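Cordier (Ledness)

By Ermelinda Teixeira
Last updated in October
97 shares | 8 comments

Cordier is a playable character in the Ledness series of fighting games developed by Bastent. She first appeared as a hidden opponent in the original Ledness and joined the regular roster in Ledness 2. In the story she is a former harbor guard from the city of Brunidstead who enters the tournament to find the crew of a missing ferry. She is best known for her long reach, her slow walking speed, and a counter move called Low Tide.

Development

Cordier was planned as a boss for the first game. Her moves were finished late, and the team decided to place her behind a secret match instead of the final stage. To reach her, a player had to win the Brunidstead stage without blocking and then hold both punch buttons through the loading screen. Early designs gave her a spear, which was dropped when the artists could not make it read clearly against the darker backgrounds. The boathook she carries in the finished game keeps the same length and most of the same attack animations.

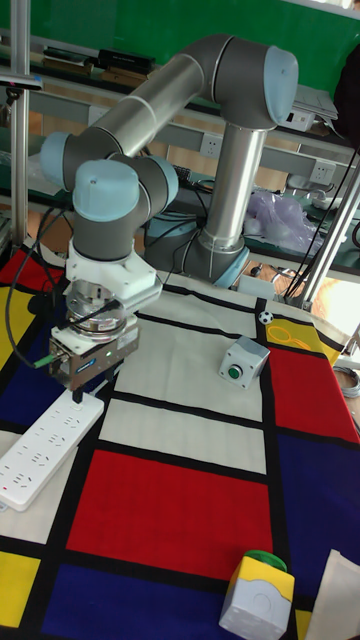
Gameplay

Cordier is a mid-range character. Her standing heavy attack covers nearly half the screen, and her crouching medium can be canceled into any special move. In return she has the second-slowest forward walk in the series and no move that is safe against a throw up close. Her starting health in Ledness 2 is 1175, higher than that of most characters with similar reach.

Low Tide catches mid and high attacks and pulls the opponent to the other side of the screen. It does not work on sweeps or projectiles. In the first release of Ledness 2 it could be used in the air, and skilled players used it to escape almost any corner trap. A patch limited the move to the ground and added 8 frames of recovery on a miss.

Her super move, Harbor Chain, must be started at close range. It does less damage than other supers but leaves the opponent in the corner — useful for a character who struggles to get people there in any other way.
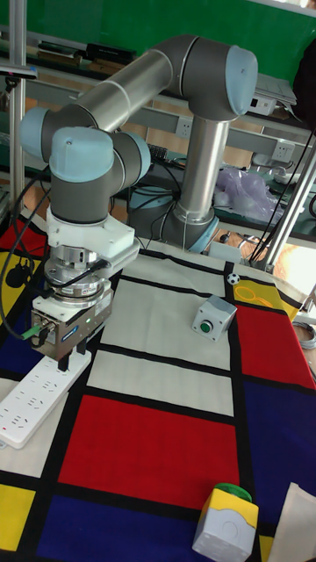 Cordier has four standard costumes in Ledness 2, and players usually refer to them by color. The default is the navy guard coat. The second is a gray version of the same coat, and the third is the yellow rain gear she wears in her ending. The fourth, known as the grid coat, is covered in red, blue, yellow and white rectangles with thick black lines between them. It was the only one of the four that had to be unlocked, by clearing arcade mode on the hardest setting. A later update made it available from the start.

Reception

Players were divided on Cordier when Ledness 2 came out. Many liked her design and her stage music, but online matches against her were seen as slow, with both sides waiting for the other to move. Opinion improved after the Low Tide patch. She has been a steady choice at local events since then, mostly as a second character picked against rushdown opponents.

Other appearances

She appears in the background of the training stage in the mobile puzzle game Ledness Drop, and her boathook can be equipped as an item there. She is not playable in that game.

Comments

moltenpretzel
The air version of Low Tide should get its own section. Half the old tournament footage makes no sense if you don't know it existed.

deskfan_22
Does the grid coat still need to be unlocked on the disc version if you never go online? Mine is still grayed out.

Ollie K.
@deskfan_22 yes, the update is what opens it. Without it you have to clear arcade on hardest. Pick her, spam standing heavy, you'll get there.

moltenpretzel
Also her crouching medium doesn't cancel into Harbor Chain, only into specials. The article has that right but the in-game move list doesn't.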